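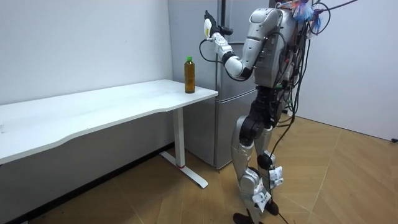

About Callik

Callik is a small language school for adults. We teach Thai, Arabic and English in evening and weekend classes, and we have been doing this for long enough that some of our first students now send us their children, which we must politely refuse until the children are 18.

The school was opened by Souad Saber, who is still the director and still teaches the Monday beginners. She came to language teaching from a different side. For years she worked in the export office of Vaduta, a company that sold kitchen tiles, and her job was to write letters in three languages to customers who were unhappy with their tiles. She says she learned there that a correct sentence can still make a person angry, and a sentence with two mistakes can make the same person calm. When the office moved to another city she did not want to move with it. She rented one room above a shoe repair shop, bought second-hand chairs, and put a paper notice in the window of the pharmacy. Six people came to the first lesson. One of them had believed it was a cooking class, but he stayed until the end of the course.

How we teach

Our lessons are built on speaking. In the first hour of the first evening, every student says a few full sentences to another student, and the teacher does not correct them. Correction begins in the second lesson. We have tried it in the other order, and the students became very quiet.

We do not use one textbook. Each teacher works from a set of printed sheets that we call the blue sheets, although for several years they have been printed on white paper. There are 128 of them for every language. A sheet has a short dialog on one side and a task on the other side, and the task must be done with a real person before the next class. For example, you ask a neighbor what time they get up, or you phone a shop and ask about the opening hours. In the Thai and Arabic courses it is not always easy to find such a person, so we keep a list of former students and friends of the school who are happy to receive a phone call from a beginner. Please do not call them after nine in the evening.

Grammar has its own place in the week. On Saturday morning there is an open grammar hour where any student can bring any question. It is free for everybody who is registered in a course, and you do not need to tell us that you are coming. The questions about English articles take most of the time. The teachers who grew up without articles are usually the best at explaining them, and we say this with some pride.

Reading and writing

Many people write to us and ask if they can learn to speak Thai or Arabic without learning the script. You can begin like this, and for a short holiday it is perhaps enough. In our regular courses we start the script in the third week. We go slowly, a few letters each time, and we write by hand with a pencil. By the end of the first course most students can read a simple menu, a street name and their own name. Handwriting is not graded.

For those who would like to read more there is the Sriwong shelf. It has the name of the family who gave us their books when they moved to a smaller apartment, and it has grown since then to 573 titles. The largest part is in Thai, mostly novels, school readers and old travel magazines. Students can borrow 2 books at a time and keep them for one month. We do not ask for a deposit. If you write notes in the margin, please use a pencil also here, so the next reader can decide if they agree with you. 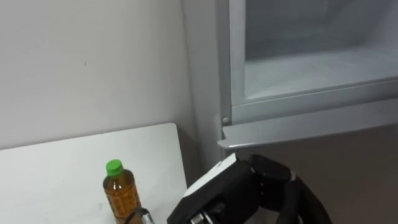 The break is a part of the lesson. Each evening class has a pause of twenty minutes, and during this pause we ask everyone to stay in the language they are learning. At first people find this uncomfortable. They smile a lot and talk about the weather, and then in the fourth or fifth week somebody tells a story about a bad day at work, and the others understand it. Our teachers plan for this. The words on the blue sheets of those weeks are words for telling what happened: first, then, suddenly, after that, in the end.

Our teachers

We are a small team, and everyone teaches at least two levels, so a teacher always knows what comes before and after their own course. About half of us teach a language that we learned as adults. We think this is good for students, because we remember which things were difficult and we still make some of the mistakes ourselves. The other half grew up with the language and can tell you what people really say at the bus stop.

All teachers visit each other's classes two times in a course. The visitor sits at the back and writes down only the questions that students ask. These questions are later used when we change the sheets. The sheet on polite refusal in Arabic was rewritten four times in this way, and we are still not fully satisfied with it.

Courses for companies

We also give courses at workplaces. Our longest partner is Wodeck, who make garden furniture and have many people working together from different countries. There we teach English at the beginning of the early shift, with sheets made for the warehouse: numbers, sizes, delivery dates, and how to say that something is not possible today. If your company would like something similar, please write to the office and tell us how many people would take part and at which hours. We prefer groups in which nobody is the manager of another person in the group.

When you can join

New courses start twice a year. Registration for the next beginner courses opens on Mon 14 May at the office and by email. The school is closed in August, but letters and emails are read once a week.

If you already know some of the language, come for a short talk with a teacher before you register. It takes fifteen minutes, there is no written test, and you may bring a friend who waits with you. After the talk we suggest a level. You can change to another level during the first two weeks without paying anything more.

The entrance is on the side of the building, next to the bicycle stands. The bell has a weak sound, so please press it for a long time.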